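Support > Bathrooms > Basins and Faucets > Ticket 810

My tickets | New ticket | Care guides | Contact | Log out

Subject: Dull ring on marble around the base of the faucet
Status: Open, waiting on customer
Product: Cavley vanity, gray marble top, undermount basin

Opened by Solomiia Kobzar, 9:38 am

Hello, and thank you in advance for reading all of this, because I do go on a bit! We've had the Cavley vanity since January and we love it, we really do. My trouble is a dull patch on the marble that goes most of the way around the foot of the faucet. If I crouch down and look across the counter toward the window I can see it plainly, and when I stand up straight it more or less vanishes, so for a while I thought I was imagining it. My sister came over from Prernotham and she saw it too, so now I'm writing to you.

I have wiped it with warm water. I have wiped it with dish soap and then warm water. Last week I left a damp cloth on it for 60 minutes, as the care leaflet says to do for dried toothpaste, and it looked the same afterward. What should I try next?

Reply from Dvorak Support

Hi Solomiia, please don't worry about the long message, it saved us three emails! A dull patch that only shows from a low angle is usually one of two things: a film of hard water sitting on the stone, or a light etch in the polish itself. A film will come off. An etch needs repolishing. Could you tell us which cleaners have been used near the faucet, even once, and what normally lives on the counter?

Reply from Solomiia Kobzar

Cleaners first. I use the Dristudora stone soap you sent with the vanity, but I asked my husband and he confessed to a lemon bathroom spray, used on the faucet "maybe twice" over the winter. He was being helpful, bless him, he wanted the mirror to shine.

As for what lives there, very little. The mug with the toothpaste goes in the back left corner, and my little black vase of white flowers stands just to the left of the faucet. The flowers are artificial, so there has never been any water in the vase to leak.
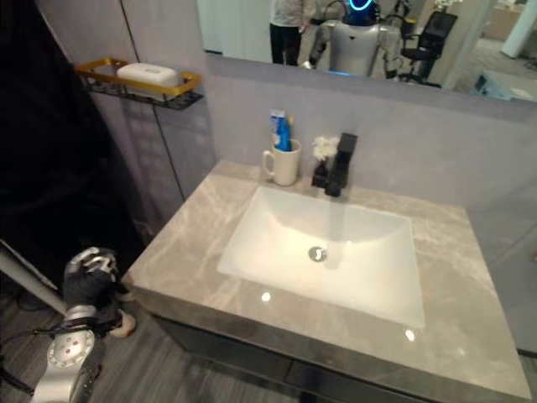 Can I use vinegar on the marble to take off the hard water?
Please keep vinegar away from it, along with lemon and any bathroom descaler, as acid eats into the polish and leaves a duller mark than the one you started with.

Reply from Dvorak Support

Thank you, that helps a great deal. The lemon spray is our main suspect, but let's rule out the film first. Lift the vase away, put a little stone soap on a soft white cloth, and rub the patch in small circles for 2 minutes. Rinse with clean water and dry it right away with a towel. Do this once a day for three days, then crouch down and look again in the same light. No scouring pads, please, and no baking soda paste, whatever the internet says.

Reply from Solomiia Kobzar

Day three, and I have news! The side toward the vase has come up beautifully, shiny as anything. There's still a faint crescent at the front, between the faucet and the basin, and my fingertip can't feel it at all. I'm so relieved it isn't the whole ring.

Reply from Dvorak Support

Lovely to hear. What's left sounds like a light etch, and we can send you a small tin of marble polishing powder for it. Please confirm your mailing address and we'll get it in the mail, with the instruction card tucked in the lid.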